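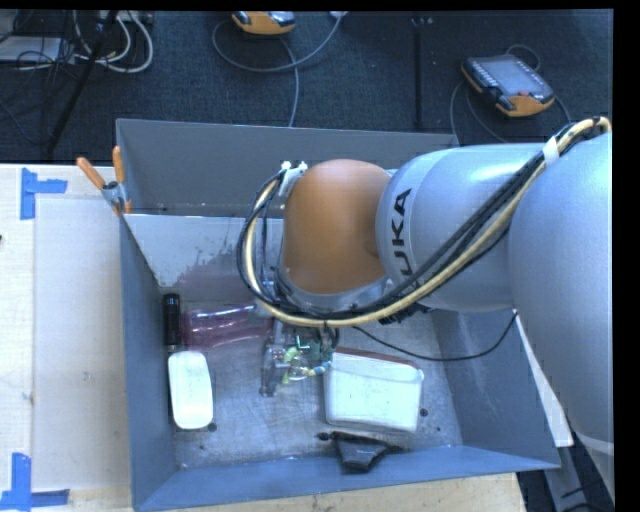
March 6, 2026

I'd been meaning to get along to one of the Wodlow open days for ages, and this time I went with a proper reason: we're thinking about a picking cell for our returns bench, and theirs (they sell it as the Cusi) is the one everybody keeps sending me links to.

Lizeth Condori ran the demo. She let us stand close, she let us ask daft questions, and she didn't flinch when a man behind me wanted to know if it could do eggs. It can't, yet!

So, the picking. You tip mixed bits into a metal bin and the arm goes in after them one at a time. I liked how it coped with odd shapes, and I was surprised how well it did with the shiny see-through stuff, the sort of thing our old Steltov system used to give up on. Over the session it made 161 tries and dropped or missed a few, mostly things lying flat against the bin wall. Thin black items were its weak spot, I thought. Lizeth said the February software update had helped there and more was coming.

Grumbles? The hose and cables on the arm are a lot. They loop right round the joint, and I'd want to know how they hold up after a year of swinging about. The bin is bare metal and shows every scuff, and it's noisy when something lands in it. Set-up takes 60 minutes if you've done it before, and I haven't. Support costs 3,000 a year on top, which made me wince a bit.

Would I buy one? Probably, if they'll lend us one for a fortnight first. I've asked. The Faritz stand next door had better biscuits, mind you.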